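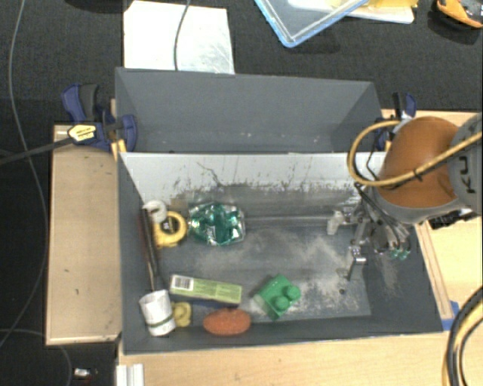 Marion Guthrie says a landlord can take whatever he wants out of a deposit as long as he mails you a list, and I would like to know if that is right before I answer the letter I got.

I rented a one-bedroom on Bowen Street for 5 years. The building is managed by Tatby. My deposit was $1,392. I moved out at the end of September, cleaned the place, and left the keys in the office drop slot. In October I got a letter with a check for much less than I expected. The deductions were for repainting the living room and bedroom, replacing the carpet in the bedroom, and $107 for "removal of misc. items." The letter has no receipts with it, only the list.

I did leave a few small things under the kitchen sink. I had missed them and I don't dispute that. The paint was the same paint that was on the walls when I moved in. The carpet had a flat spot where the bed was and some fading by the window. I have photos from the day I moved out but none from the day I moved in. There was a checklist at the start, which I signed, and I can't find my copy.

Can they charge me for all of this? And if I cash the check, does that mean I agree with it?

Posted by Afroza Weerakoon
Category: Renting and Moving

Štěpánka Procházka

The list by itself is not enough. In most states the charges on it also have to be for something the tenant is responsible for, and ordinary wear is not that. Fading near a window and a flat spot under a bed are ordinary wear. So is paint that has gotten dull. Holes, burns, pet stains and crayon are damage.

Even when there is real damage, age counts. If a carpet is expected to last a certain number of years and most of those years are used up, the landlord is supposed to charge only for what was left. Yours was at least five years old when you moved out. Ask in writing when the carpet was installed and when the rooms were last painted. They have to know this for their own taxes, so it is a fair thing to ask.

I would write a letter in this order:

Your name, the old address, the move-out date, and your current mailing address.
The amount of the deposit and the amount returned.
Each deduction on its own line with one or two sentences on why you dispute it.
A request for receipts or invoices.
A request for a copy of the signed move-in checklist.
The amount you want back and a date to pay it by.

Send it certified mail and keep a copy. Do not send your only set of photos. Keep the tone flat. If this goes to small claims the judge will read the letter, and a short one gets read all the way through.

On the check: look for the words "payment in full" or "full and final settlement," on the check itself or in the letter. If they are there, hold it and ask your local tenant office first. If they aren't, cashing it is usually fine, but say in your letter that you are accepting it as partial payment.

The removal charge is the one they have the best case for. It seems high for a few things under a sink, and you can ask for the invoice, but I wouldn't build my case around it.

Tharindu Navaratnam

just go to small claims, they fold. I had the same thing with an apartment in Cavitz, got everything back but the cleaning fee. filing fee wasn't much and I didn't need a lawyer

Moushumi Pramanik

Agree with most of what Štěpánka wrote. Two additions.

Check the deadline. Every state I have lived in gives the landlord a set number of days to send the list, and in some of them a landlord who misses it loses the right to keep anything. Look at the postmark on the envelope, not the date typed on the letter. If you threw out the envelope, write down the day it came while you remember it.

Also check whether you gave them a forwarding address in writing. Mine went to my old unit and sat there, and the office at Fustari said the delay was my fault. They were partly right.

For the missing checklist, search your email for the month you moved in. A lot of offices scan it and send it with the lease.

Afroza Weerakoon

Thank you. The checklist was in my email, attached to the lease as a second file. It says "carpet worn, bedroom" in the manager's handwriting. The check doesn't say anything about payment in full and neither does the letter. I still have the envelope. I'll send the letter certified and leave the removal charge out of it except to ask for the invoice.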